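How a Road Talks to Drivers

A road has a lot to say, and it says it without using many words. Paint, metal and even the grass at the side all have jobs. Once you know what the parts are called, you can spot them on almost any trip.

Start with the paint. The lines at the sides are called edge lines. They are solid, which means they keep going without gaps. An edge line shows where the part you drive on stops. At night, or in fog, a driver may not be able to see the grass, but the white line still shows up in the headlights.

The short lines nearer the middle are called dashes. They have gaps between them. Dashes split the road into lanes. Sun, rain and tires wear the paint away, so it has to be painted again.

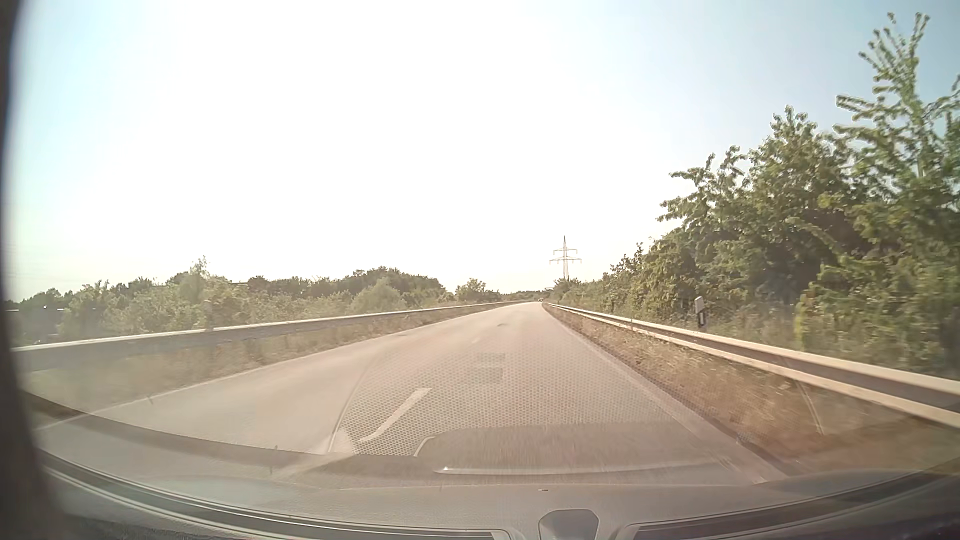

Solid lines at the edges, dashes in between. The dash farther away is much harder to see.

Road paint is not the same as the paint on your bedroom wall. Tiny glass beads are often mixed in or dropped on top while it is still wet. The beads send light from the headlights back toward the car. Without them the lines would look dull in the dark.

The road from Clevik to Dasberg is 142 kilometers long. A crew paints part of it every July, when the weather is dry. A truck moves slowly along and sprays the line as it goes. Cars have to wait until the paint is hard before they can drive over it.

Next comes the metal. A long metal rail beside a road is called a guardrail. It is there to keep a car from leaving the road where that would be dangerous, such as next to a steep bank, a river or big trees.
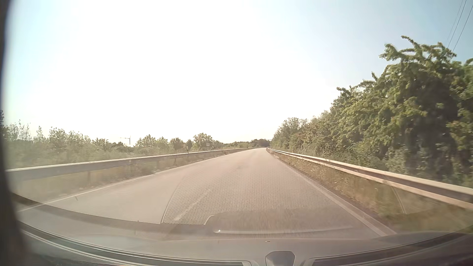 A guardrail has two main parts, the rail and the posts. The rail is the long piece, and it is folded so that it is stronger than a flat sheet would be. The posts go down into the ground and hold it up. Look along the left side of the road and you can find posts under the rail, each one seeming smaller than the one before. Things look smaller when they are farther away, and the road itself seems to get narrower for the same reason. If a car hits the rail, the metal bends and slows the car down.

The strip of ground beside a road is called the verge. Grass on a verge helps hold the soil in place when it rains. It gets cut so that drivers can see around bends.

Words to know

Edge line: a solid line along the side of a road
Lane: one path for cars to follow
Guardrail: a metal barrier beside a road
Verge: the ground next to the road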